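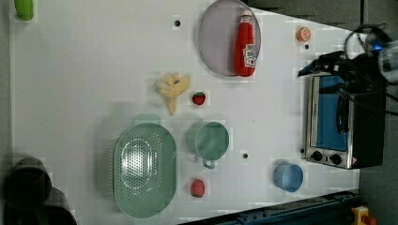
Why does the planner wait before it replans a grasp?
Because the object pose has to hold still for 10 consecutive camera updates first. Fewer than that and the arm chases its own noise; more and we all go and make tea.

May 18, 2019. Bench notebook, Narkden cell, grasp planning.

A Saturday, so the network is quick and the heating is off. Carried on with the pose filter from where I left it, which was broken.

Reminder of the complaint: the overhead estimate and the wrist estimate disagree about long objects lying down. They agree on the centre well enough. What they fall out over is which end is which, and when the filter averages two headings pointing in opposite directions it produces a third, at right angles to both, with excellent confidence. The planner believes it, naturally. It believes anything with a small covariance.

Changes this morning:
- heading is now kept as two hypotheses until one of them drops below threshold
- wrist camera gets no vote on heading until the arm is inside its approach cone
- old averaging code moved to a file called dont.py

Replayed the Zirkmont logs against it. 11 flips before, 2 after. Both remaining ones are in the same log, where the timestamps go backwards for a bit, and I decline to be blamed for that.

Then on to the live cell, with the speed cap left on.

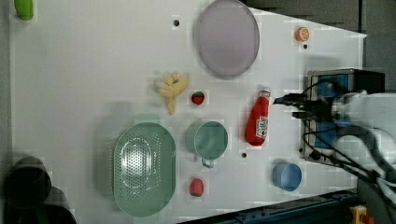
Overhead view, gripper by the cap end of the ketchup bottle.

Approach direction is still picked by the cost function Bretatetti inherited from Walczak, complete with a comment reading "tune later". It has a term for reach, a term for wrist angle and a term called misc. I set misc to zero and could find no change in any plan. Set it to 900 and could find no change either. Later found that it's read from the config and then never used, so that was most of an hour.

The bit I do want to fix is clearance. Neighbours are treated as upright cylinders, fine for a mug and a fairly rude way to model a banana. The swept volume of the open fingers gets checked against those cylinders, so the planner refuses perfectly good gaps and then takes the long way over the top. A convex hull per object would do. We already compute one for the viewer and throw it away.

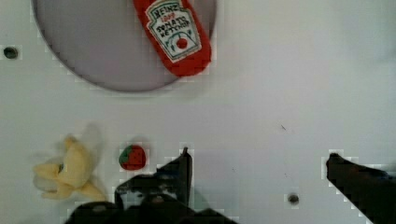

The hull would also sort out the plate, which at present becomes a cylinder as wide as itself and as tall as the default object height. According to the planner we own a drum. Anything resting on the rim is therefore inside an obstacle and gets rejected before a grasp is even sampled. Default height needs to come from the depth image, or failing that from someone typing a sensible number per class.

To do, in the order I'll probably avoid them:
- hulls into the collision checker, cylinder only as fallback
- per-class heights
- reject logs whose clocks run backwards, with a message that says so
- delete misc
- write a test for opposite headings, so this can't creep back in

Branch is pushed but not merged. Please don't run it with the cap off until the hulls are in.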